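Trips > Open Days > Hatdale

Search this site Enter keyword Go

Last updated 13 Feb 2023

Hatdale opens its doors once a year, and this time I went, mostly on the strength of a flyer promising "the complete story of domestic comfort." The building dates from 1885 and was put up for a rope maker called Escobedo, whose name is still over the gate. The present tenants fit out rooms for people who rent small and own a lot of laundry.

Our group was led by Kibet Nyaga, who walks backward while talking and has clearly practiced. The tour was billed as 60 minutes. We spent the first 13 of them in the lobby waiting for a man who had gone back to his car for a hat.

Downstairs is the timber store, which smells wonderful, and after it a corridor of door handles that I would happily have skipped. Leilani Pettigrew asked a question about hinges and got a very full answer. Then up the back stairs to the trial rooms, where the idea is that sleeping and washing can share four walls without anyone filing a complaint.

I had expected show-home beds, with the pillows karate-chopped and a tray nobody would ever eat from. The bed in our room had a rumpled off-white sheet and a blue cloth dropped on it in a heap, so I felt at home at once. The headboard is gray, upholstered in vertical channels, and very much the best-dressed thing in the place.

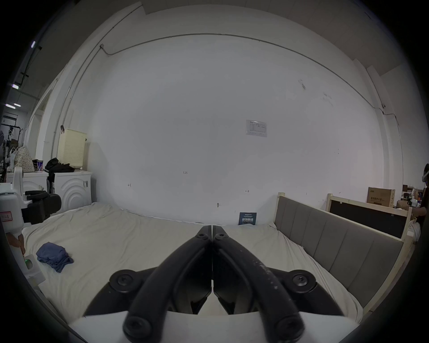

The bed with the channeled headboard, washing machines at the back.

Two white washing machines stand against the wall, one with black clothing piled on top, the other with a blue-and-white can. A cream hamper hangs above them, and I have been thinking about it ever since. My own hamper lives on the floor and collects everything except what is thrown at it. The wall is otherwise bare apart from a printed notice and a small handwritten "125," which I took for a room number, then a price, and then gave up on.

Kibet let us argue about whether you could sleep through a spin cycle. Mirko Greco said he had done it for years in Jovberg. His wife said he had slept through it and she had not.

Tea was in the old rope walk, with a decent ginger cake. Parking is behind the gate and fills early. The next open day is in December, and booking is by phone only.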